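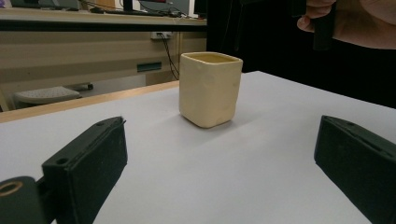 Category: Grippers & End Effectors > Kits
Last updated: October

Plendulen hand-held gripper kit – worth it?

tolvane
Has anyone run the Plendulen kit for more than a month? I need 3 sets for collecting pick-and-place demos on cups and small containers. The seller is Zendier. Lead time quoted is 10 days.

mk_ostrow
We have 2. Build is fine. The stock fingers are rigid blocks, so on uneven ceramic you get contact at one or two points and the part rotates as you close. Budget for pads.

pranon_user
Disagree on pads. They add thickness and you lose opening width. Close slower and center the cup first. I had the same rotation on the Pranon kit and it was operator technique.

mk_ostrow
Technique helps on a cylinder. On a handmade square cup the walls are not parallel, so centering does not fix it. Glaze is slick too.

tolvane
Square cups are most of my set, so that matters. Do the pads block the camera view?

rhd77
Ours didn't at 3 mm. Check the finger screws after the first day. Two of mine backed out – threadlocker fixed it. Avram sells a compliant finger that is supposed to fit, but the hole spacing was off on my set and I returned it.

pranon_user
Avram fits the newer mount. Ask Zendier which one ships before you order.

tolvane
Will do. Ordering one set first.

10 replies hidden | 3 shares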